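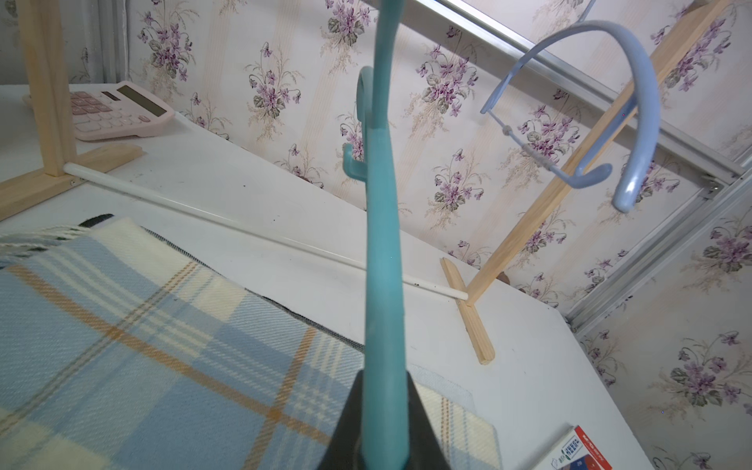 **Can plastic and wire hangers go back into the same collection box?**

Household hangers of either type are accepted in one box, provided they are empty of clothing and the hooks are intact. Sorting by material takes place after collection.

## Hanger return service extended to Nusdale

The hanger return service run by Fulo, a household goods reuse firm based in Inaldale, will open at 3 further drop-off points in Nusdale in February. The addition brings the total number of points in the two towns to 17. Opening hours at the new points are 8 a.m. to 6 p.m.

The service takes clothes hangers that households no longer need, checks them, and passes them on in bundles to secondhand shops, laundries and school costume rooms. Until now it has covered Inaldale only, from 14 points, most of them inside laundries and shops that sell used clothing.

Each drop-off point has a lidded box and a short rail. Loose hangers go in the box. Hangers already tied in bundles are placed on the rail, hooks facing the same way. Bundles should be tied at the neck with string or a cloth strip. Tape is not accepted; the adhesive stays on the plastic and marks light fabrics.

### What is checked

Returned hangers are sorted first by material and then by shape. Plastic hangers are flexed by hand at the shoulder and at the base of the hook, the two places where older plastic usually cracks. A hanger that creaks or shows a white stress line is removed. Wire hangers are checked for rust and for loose ends at the twist. Wooden hangers are checked for splinters and for play in the hook thread.

In the last full sorting period, 76 percent of the hangers received were fit for reuse without repair. The most common fault was a hook that had come loose from the body. Broken plastic hangers are held separately until there is enough of one type to send for recycling.

Children's hangers are in short supply and are kept in their own bundles. Padded hangers are accepted only if the cover is clean and the seam is closed.

### Drying racks

The Nusdale points will also accept small tabletop drying racks, a category that Inaldale added last year. Racks should be folded if the design allows it, with any loose rods tied to the frame. Racks with missing rods can be handed in if both end supports are sound. Replacement rods are cut at the Ortner workshop in Inaldale, which also refits feet on wooden racks. Racks with mold on the wood are refused.

Fulo asks residents to wipe racks down and let them dry fully before handing them in. A rack that is put away damp tends to swell at the joints, and the rods then bind in their holes.

### Limits

There is no charge for returns and no payment is made for them. Shops clearing out stock hangers should arrange a pickup directly with Fulo instead of using the boxes, which are emptied once a week. Garment bags, trouser presses and metal shop rails are outside the service. Addresses for the Nusdale points will be posted at the existing Inaldale locations before opening.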